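This README belongs to the cloth part of the Clurnov demonstrations. It explains how the episodes were made, how they are stored, and which problems we already know. The recordings were made by hand, with two hand-held grippers, and no robot moved during them. The mobile robot comes later, when the policy is tested.

Contact for this part: Şükran Başaran.

## Contents

- 1618 episodes for training
- 44 episodes for checking, kept in the folder `check/`
- one text instruction for each episode

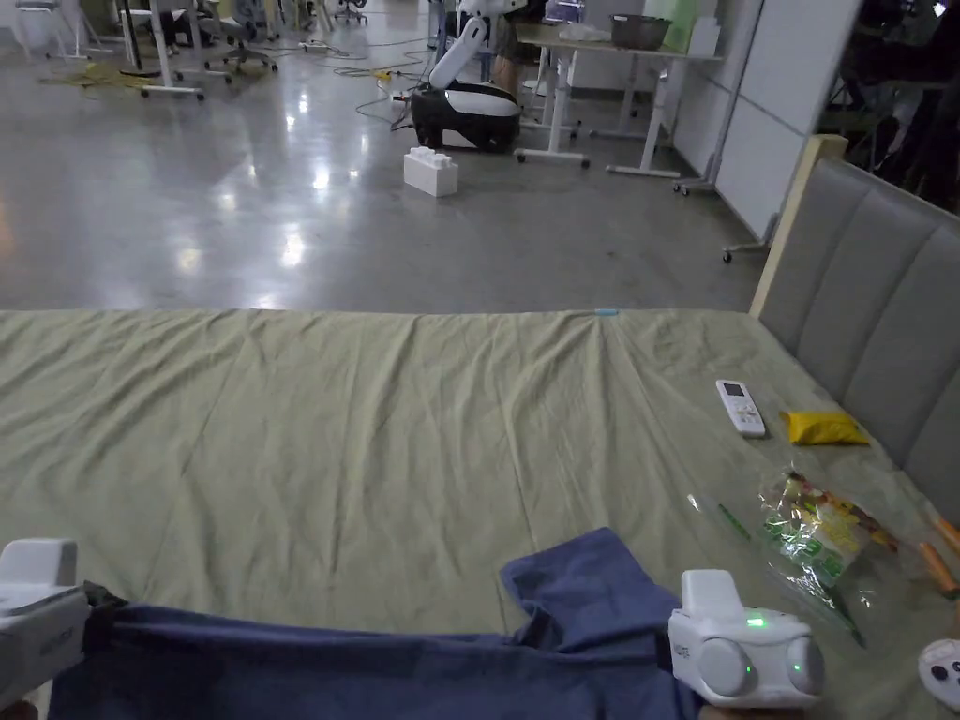
An episode starts when both grippers are switched on and the tracking is stable. The operator takes one gripper in each hand and works at normal speed, without stopping to think in the middle. The cloth begins crumpled, like the navy one near the front of the green sheet, and small things such as the air-conditioner remote control may stay on the sheet. We keep them on purpose, so that the policy learns to leave them alone. If the operator moves one by mistake, the episode is marked `touched`, and it is not deleted.

## Camera views

Every episode has one head view and two gripper views. The three videos are cut to the same start and the same end. The gripper views see much more of the room than we expected in December, when we wrote the first plan.

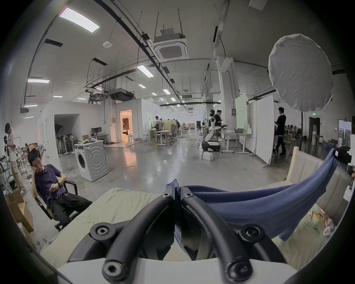 Can I train with the gripper views only?

Many users do this, and the loader supports it with `views=grippers`. The result is usually weaker at the start of an episode, when the cloth is still far from both hands. We recommend the head view for the first try.

Gripper width is saved as one number per time step. Zero means closed. The value is not corrected for thick cloth, so a closed grip on fleece gives a higher number than a closed grip on air.
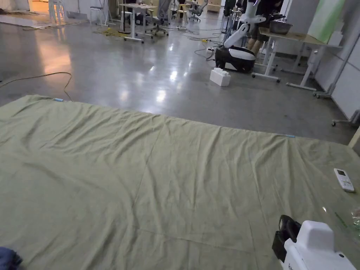 Clurnov Data Notes, Vol. 2, No. 3, p. 44

The coordinate origin is set again for each episode. Please do not compare positions between two episodes before you run `align.py`. The light-blue markers on the far edge of the sheet can help you to check the result by eye, but the script does not use them.

## Known problems

1. Episode 2223 has a frozen left gripper view. Use the head view for it. (Episode numbers are not continuous, because we removed failed ones.)
2. The instruction text says "shirt" in some places where the label says "cloth". Both mean the same item.
3. In some episodes the operator presses the jaws down on the cloth before closing them. A robot arm with a stiff wrist should not copy this force directly. Limit it in your controller.

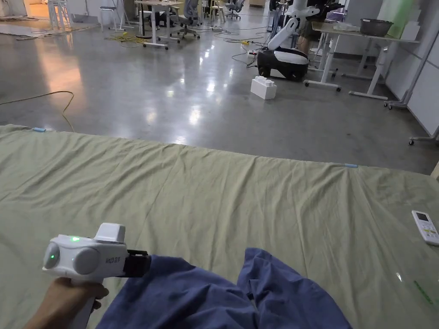
## Loading

Run `load.py --part cloth`. The cache keeps up to 3000 clips in memory, and you can make this smaller with `--cache`. If the script stops with the message `no width file`, download the folder `width/` again and start the script from the beginning.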